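I have put off the summer laundry since June, and my friend Omolara finally shamed me into it — she folds everything the minute it's dry, bless her.

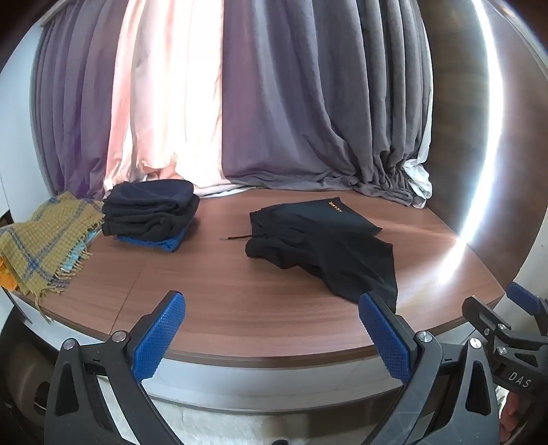

Shorts are what slow me down, every single time. I like to lay them out and smooth the legs before I do anything else, and with a black pair like these I tuck the drawstring inside the waistband so it won't dangle off the pile. The plaid scarf with the fringe is staying out, too. I know it's August 2025 and up to 70 degrees by breakfast, but I get chilly on the porch at night!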